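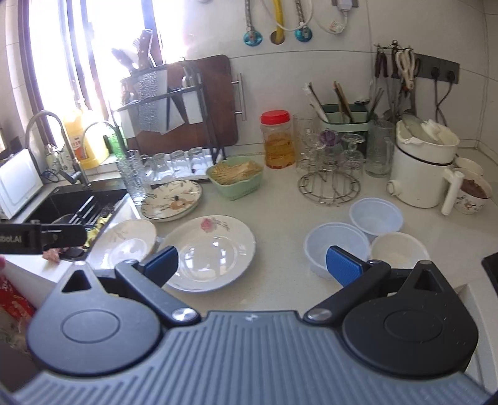

台所での作業。手持ちグリッパの指は開いており、その間に花の絵のついた白い大皿がある。

食器操作の模倣学習で「掴む前」をどう扱うか Cernlow操作学習グループに聞く

Cernlowの操作学習グループが、手持ちグリッパで集めたデータの区切り方に関する手法Stirkskaをまとめた。収集の対象は一般家庭の台所で、両手に一台ずつグリッパを持った作業者が、皿やボウルを積む、移す、立てかけるといった作業を行う。ロボット本体は収集の段階では使わない。手法の設計と評価を担当した研究者に、5月、Plinlowの実験室で話を聞いた。

出発点は、失敗の分類だったという。前の版の方策を実機に載せたとき、把持に入ってからの失敗は思ったほど多くなかった。目立ったのは、指が対象に届く手前で止まる、あるいは隣の食器に寄っていく動作である。

「最初は認識の問題だと考えて、画像側の学習をやり直しました。透明なコップや白い食器が白い壁の前にあるので、疑うのは当然です。ただ、やり直しても停止の位置がほとんど変わらない。それで軌道のほうを見ることにしました」

軌道を見ると、人間の作業者は接近の途中でよく速度を落としていた。もう片方の手の位置を確かめる、指の開きを直す、どの食器から取るかを決め直す。こうした時間は、従来の前処理では「静止区間」として機械的に削るか、そのまま残すかのどちらかだった。

「削ると、接近の速度が不自然に速くなります。残すと、方策は止まることを覚えます。どちらの版も手元にあって、どちらも使いにくかった」

Stirkskaはこの区間を三種に分ける。片手がもう片手を待っている区間、指の開きを調整している区間、それ以外の停滞である。待ちの区間では、両手の相対位置を条件として方策に与える。調整の区間は残し、開き幅の変化に重みをかける。それ以外の停滞は時間方向に圧縮する。判定には両グリッパの自己位置と開き幅の時系列を使い、画像は使わない。

画像を使わなかった点については、意図的な選択だと説明した。

「画像を入れれば分類の精度は少し上がります。ですが、区切りの判定が台所の見た目に依存すると、新しい家に行くたびに判定器の検証が必要になる。前処理の段は、できるだけ環境を知らないままにしておきたいんです」

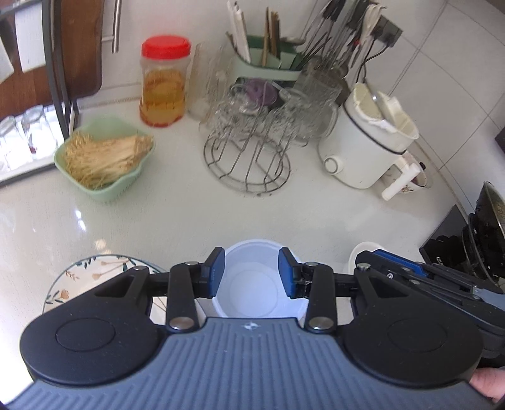

開いた指の間に空の丸いボウルがある。右からもう一台のグリッパが入っている。

評価に用いたデータは133の台所で収集した。作業者は11人で、全員が収集の前に同じ練習課題を終えている。比較は二つの条件で行った。ひとつは手順書どおりに食器を動かした2,000エピソード、もうひとつは終了状態だけを指示し、順序を作業者に任せた2,000エピソードである。方策の構造と学習の設定は両条件で揃えた。

順序を任せたデータは、前処理をしない場合には手順書どおりのデータより成績が悪かった。停滞の区間が多いためである。Stirkskaを適用すると順位が入れ替わり、物の多い台面で差が開いた。手順書どおりのデータでは、適用の前後で成績の変化は小さい。

「手順書があると、人は迷わないので、分ける対象になる区間がそもそも少ない。変化が小さいのは予想どおりでした。予想と違ったのは、自由順序のほうで隣の食器に寄る失敗まで減ったことです。こちらは停止の話とは別だと思っていました」

この点について、グループは次のように解釈している。作業者が対象を決め直すとき、グリッパは一度ある食器に向かい、途中で別の食器に向きを変える。圧縮しない状態では、向きを変える前の軌道が長く残り、最初の食器へ向かう動作として学習される。圧縮によってその割合が下がった、という説明である。ただし直接の検証はまだ済んでいない。

「今の段階では仮説です。決め直しの区間だけを取り除いた学習を追加で回せば切り分けられますが、その区間の正解ラベルを人手で付ける必要があって、そこで作業が止まっています」

実機の評価には、グループ内でAguirreと呼んでいる双腕の試験台を使った。指先は収集用のグリッパと同じ形状で、パッドも同じものを付ける。指の寸法が揃っていれば開き幅の値をそのまま渡せるが、関節の可動範囲は人間の腕と一致しない。腕が届かない姿勢を含むエピソードは、学習には残し、評価の初期配置からは外した。

手首側から見た映像の扱いについても尋ねた。収集時の視野では、グリッパの本体が下側をかなり占め、手前の食器の一部が隠れる。もう一台のグリッパが視野に入ることも多い。

「本体を塗りつぶす処理は試しましたが、採用していません。指と皿の縁の重なり方は、方策にとって奥行きの手がかりになります。もう一台が見えるのも、待ちの区間では必要な情報です。塗りつぶした版では、両手の間隔が広がる傾向がありました」

一方で、相手側のグリッパと一緒に作業者の手指が映り込むことがある。試験台には手指がないため、この差は残る。グループは手指の領域だけにぼかしをかけた版と、かけない版を比べたが、食器を積む課題では差を認めなかった。背の高いガラス器の移動では結果がばらつき、結論を保留している。

制約として挙げたのは二点である。まず、待ちの判定が両手の自己位置推定に依存するため、推定が乱れると区間の境界もずれる。窓からの強い光が入る台所や、特徴の乏しい白いタイルの壁に近い位置では乱れが出やすい。現在は推定の信頼度が閾値を下回った区間を判定から外し、未処理のまま学習に渡している。

次に、対象が剛体の食器に限られている。布や食材では、調整の区間と操作そのものの区間の境目がはっきりしない。

「ボウルであれば、指を閉じるところで区切れます。布は触れてから何度も持ち直すので、開き幅が変わり続ける。今の三分類に入れると、ほとんど全部が調整になってしまいます。分類の数を増やすより、接触の有無を別の信号で取るほうが先だと考えています」

指先パッドの裏に圧力を測る層を入れた試作がすでにあり、次の収集で一部の作業者に持たせる予定である。厚みが増えるため、薄い皿の縁に指を差し込む動作への影響を先に調べるという。

コードのうち、区間の判定器と圧縮の処理は単体で動く形に整理している。入力は二台分の位置姿勢と開き幅、時刻のみで、片手の収集データでは待ちの分類を無効にして使う。映像データの公開範囲は各家庭の同意内容によって異なり、現在も確認が続いている。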